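Talks > Hardware > Gripper trials > Speaker notes

Choosing fingers for the two-arm bench
Speaker notes, Thu 10 July

Slide 1. Title

Say who the talk is for: people who already have an arm running and are tired of swapping fingers. I'll cover the finger comparison first, then the wrist cameras, then the controller question if there is time. Leave the controller question for the end even if someone asks early.

Slide 2. What we had in March

The bench has two arms facing each other over a beige tabletop. Until March both ran the stock fingers that came with the Dornow gripper. Flat faces, smooth, fairly wide. They were fine on boxes and bad on anything round. The operators had started wrapping them in rubber bands, and every operator wrapped them differently, so no two sessions could be compared.

Slide 3. The candidates

Two sets made it past the first week. The Manley set has a soft pad glued over a rigid core. The Abernathy set is one hard black piece, with a beveled tip and a crosshatched grip pattern on the inner face. I also tried a printed set of our own, which cracked at the mounting screws. Mention it and move on. There is a spare slide on the cracks if people want it.

Slide 4. How the trial was run

We recorded 570 grasps over 9 sessions. Same object list each time, 13 objects, placed by hand inside a marked area. Operators drove the arm with the same leader device throughout. A grasp counted if the part left the table, moved to the other side of the bench and was still in the fingers when it got there. Drops during the move went down as failures even when the operator recovered.

Force limit stayed the same for both sets. I was asked at the dry run whether that was fair to the soft pads. Answer: probably a little unfair, and we reran a short set at a higher limit. The ranking did not change, but the pads wore faster.

Slide 5. Long parts

Spend the most time on this one. Long rounded parts were the reason we started the trial. If the fingers close away from the middle, the heavy end swings down, and the part turns between the faces. With the Manley pads it turned slowly and kept turning. With the Abernathy fingers it either held or let go at once, and the operators said they preferred that, as they could tell right away that they needed to regrasp.

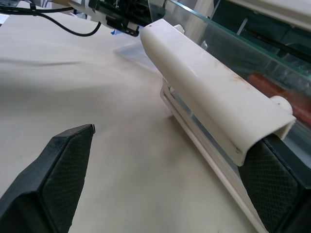
The tip shape mattered more than I expected. A blunt tip has to come down from above and needs clearance on both sides of the part. The beveled tip can start lower and get an edge under something that sits close to the table. Operators found this on their own by the second session and changed their approach angle without being told.

Glass was the other hard case. It doesn't show up well for the depth camera, and a hard finger that touches it makes a noise that everybody in the room hears. We told operators to slow down near it and left it in.

Slide 6. Wrist camera

We compared 2 mounting positions. The high mount gives a better view of the table and a poor view of the tips. The low mount shows both fingers in the lower corners and the gap between them. The low mount won for teleoperation. Its weak point is that a big part blocks a lot of the view once it is close, so keep the overhead camera as well.

Pause here for questions on lenses. Do not get drawn into exposure settings.

Slide 7. Controller

The Dudell controller and our old one were both run with the Abernathy fingers. The Dudell closes more smoothly and reports finger position faster. Setup took a full day, mostly the network part. The old one is still on the shelf as a spare.

Slide 8. What we use now

Abernathy fingers on both arms, low wrist mount, overhead camera, Dudell controller. The Manley pads come out for thin film and for painted parts that mark easily. Check the finger screws at the start of every session. The crosshatch picks up dust and tape residue, so brush it out at the same time.

Spare slides: cracked printed fingers, pad wear, object list, network settings for the Dudell.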